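Lakska Bench Top Kit, 80 cm
Workshop hardware > Tables and fixtures > Lakska

In stock. Ships flat in two boxes.
Page updated 2018-07-20

Why I make these

I'm Juraj Kováčik and I build arm tables in a shared workshop called Fladwood, four of us, one decent drill press, never enough clamps. The Lakska started as the table I wanted for my own arm and couldn't buy. Everything on the market was either a lab bench that cost more than my car or a sheet of something bolted to sawhorses (I had the sawhorses for a year, and I don't miss them!). So I made a white top that stays flat and takes an arm at the side, and then Iveta Trnka wanted one, and then her brother did, and by June I had a small pile of orders and a bad back.

We mostly use ours for toy kitchen work. Picking up fruit, moving a cup, putting things on the plate and taking them off again. It's a great way to learn what your arm can and can't do, and if you drop a plastic strawberry you just pick it up and go again. 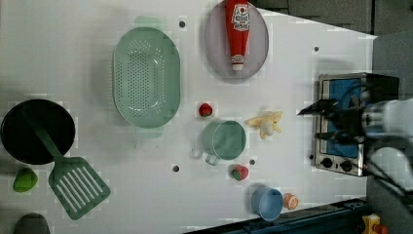

The top

The surface is matte white on purpose. Shiny tops throw reflections into an overhead camera and you end up chasing glare all evening with bits of cardboard. Matte white gives you soft shadows and a plain background, and bright objects stand out on it so well that my very dumb color threshold code works most of the time. Iveta's code is not dumb and it likes the top too.

There are small holes through the surface for pegs, stops or a bolt. Leave them open if you aren't using them. I ran plenty of sessions with bare holes before I got around to making plugs, and the only thing they ever swallowed was an M3 nut. The plugs are in the kit now, in white and in black, take your pick.

You can wipe it with a damp cloth. Please don't use acetone on it. I did, and there's a dull patch on my first top the shape of Portugal.

Working close to the surface

Most of what goes wrong with a tabletop arm goes wrong in the last little bit of travel, when the fingers are near the table. If the top sags in the middle you'll be fine at the edges and then scrape a fingertip in the center, and you'll blame your calibration for a week like I did. The Lakska has two ribs underneath that cross the long way, and they're already glued when you get it, so all you do is bolt on the legs.

I also like a little give when I'm testing a new grip. Start with something with an odd outline, because round things forgive you too much. Bananas are perfect for this. A bunch has a curve on one side and a lump at the base, and you find out quickly whether your fingers close square. 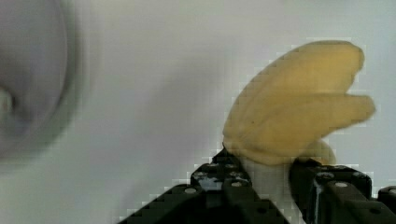
Wrist camera view, banana bunch in the fingers over a bare stretch of the top.

If you run a wrist camera, keep your exposure locked. The white top will fool auto exposure every time the arm moves away from whatever it was looking at, and your nice yellow fruit goes brown on you.

What comes in the boxes

One white top, ribs fitted
Four legs with leveling feet
Halász side plate for the arm, with bolts
Hole plugs, 13 white and 13 black
Cable clips, stick-on, a whole bag of them
Hex keys (cheap ones, use your own if you have them)
A printed sheet with the hole layout

The arm, cameras and toys are yours to supply. People do ask about the toys! Any play kitchen set will do.

Cables

I could talk about cables for a whole afternoon. The joint at the wrist turns a lot more than you think it will, and a cable that looks tidy in the home position can be tight as a guitar string two moves later. My rule is to put the arm in its worst pose first, leave enough slack for that, and only then start sticking clips down. The price you pay is a loop that wanders around over the work.

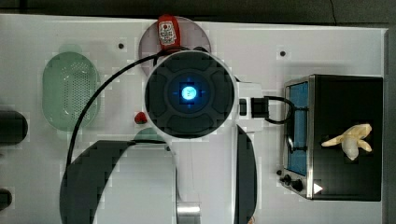

I sell a longer clip strip from Hestton for anyone who wants the run kept tighter, and I'd say try the table without it for a couple of weeks before you spend the money. A big loop is okay as long as you know where it goes. With the wrist out over the middle of the table, the thin black cable swings wide to the left and comes down right beside the green colander, so anything light on that side is fair game to get nudged. I'd keep the heavier props under the loop and put the little stuff somewhere else. The oven is a good heavy one, and its top is a handy second height to practice on, which is how the toy banana came to be lying up there.

Putting it together

Give yourself an evening. Lay the top face down on a blanket, bolt the legs on finger tight, flip it with a friend, level the feet, then go around again with the key. The side plate goes on last. If the plate bolts feel gritty, back them out and blow the dust from the inserts. I clean every one before it ships but the dust finds a way back in.

Let the arm run slow for the first session and check the plate bolts afterward. Mine needed a quarter turn.

Specs

Width 80 cm
Largest arm base the side plate takes: 13 cm
Weight nearly 53 pounds with legs on
Part number 624

Spare legs, plugs and side plates are sold one at a time, just put what you need in the order notes. If you'd like the hole pattern changed, write to me before you order, as I drill the tops in batches and I can't un-drill them.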